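Counting the Demonstrations That Count: A Talk with the Data Lead at Brirkska

April 12, 2026

Brirkska runs a small group that produces training examples for manipulation policies. Most of the work is done in simulation, with operators steering a virtual arm through kitchen tasks while the software logs joint positions, gripper state and rendered camera views. The group's data lead agreed to talk on the condition that the interview stay on method. We spoke for an hour, mostly about what gets thrown away.

The current collection is called Plorov. It has 30 tasks, nearly all of them short: move an item from counter to basket, place an item in a pan, close a drawer. Each task began with a target of 80 accepted demonstrations.

"Accepted is the word to watch," the data lead said. "An operator can finish the task and we can still reject the episode. If the arm pauses for four seconds while the operator scratches an ear, the policy will learn a pause. It has no idea what an ear is."

Rejection is done in two passes. A script called Vudico, written in-house, checks for dropped frames, joint limit violations and gripper commands that flip too often. What survives goes to a person, who replays the episode at double speed and marks the start and the end by hand. The script used to mark those as well. It was consistently late on the start, and the first part of the reach was being cut off.

I asked why the group relies on human operators at all, given that a planner could generate the same motions overnight.

"We did that for the first release. The planner gives you beautiful paths and they all look alike. It goes over the pan at the same height every time. Then you train on it, the policy ends up two centimeters off, and it has never seen anyone come back from two centimeters off. People make small errors and fix them. I want the fixing in the data."

The group now asks for it directly. In each session of 30 episodes, 5 are started from a bad position: gripper too low, wrist rotated, arm already past the object. Operators dislike these. They take longer and the rejection rate is higher, but the data lead said that dropping them from a training run made the pick tasks noticeably worse, and they have stayed in since last May.

Layout is randomized between episodes. Objects shift and turn within set limits, and the textures of the counter and floor are drawn from a library. Lopes, the outside studio that supplied the textures, delivered 259 of them. Not all are in use.

"Some were too clean. A flat gray counter is easy, and the policy does well on it, and you learn nothing about the policy. Marble is more useful. It has veins and specks and dark bits that a vision model can mistake for an edge. Patterned floors are good for the same reason. The floor has no part in the task, so the model should learn to ignore it, and it can only learn that if the floor keeps changing."

The camera is varied less than one might expect. It is moved slightly between episodes, never within one.
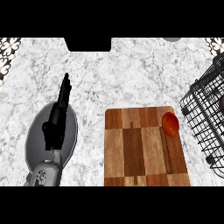
"The other thing we leave alone is occlusion," the data lead went on. "An early reviewer wanted us to filter out every episode where the arm covers part of an object. You'd have almost nothing left. The arm is going to be over things — that's how reaching works. What we do check is that the target is visible when the episode starts. After that, the policy has to cope."

Language labels are added last. Every accepted episode gets one instruction, typed by someone who did not operate it and who sees only the replay. Disagreement between the label and the assigned task is logged. In a few cases the labeler could not tell what the operator had been trying to do, and those episodes were removed even though the simulator had scored them as successes.

We finished on the success check itself. The simulator tests whether the object's center lies inside the target region at the final step. That sounds adequate, the data lead said, until an item is resting on the rim of a container with the gripper still pressed against it. The check now requires the fingers to be open and clear of the object, and the object to stay still for 80 steps.

"That one change cost us a lot of episodes. I'd make it again. I would make it before collecting, next time."

The next round adds two-stage tasks, in which the second instruction arrives while the arm is still moving. The group has not settled how to mark the boundary between the stages. For now both labelers and operators mark it, and both marks are kept in the file.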